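Hatham, 1999-11-21 – I'm Bogdan Mihăilă, and I'm thrilled to say my breakfast club at Andside is growing to 63 seats!
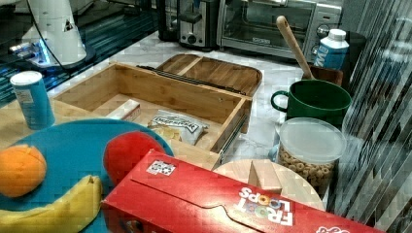 Milk, toaster and toaster oven on the marble.

We started with 20 regulars and one pot of porridge – now Pascu Bakery is sending us rolls every morning (the seeded ones, yes!).

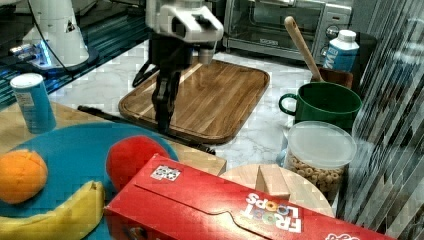 A grooved wooden cutting board on the counter.

Doors open at 7 and kids eat free all through November.

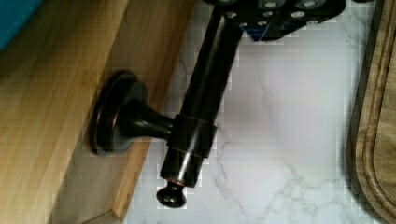 Want a seat? Call me at the Villaseo office, extension 229.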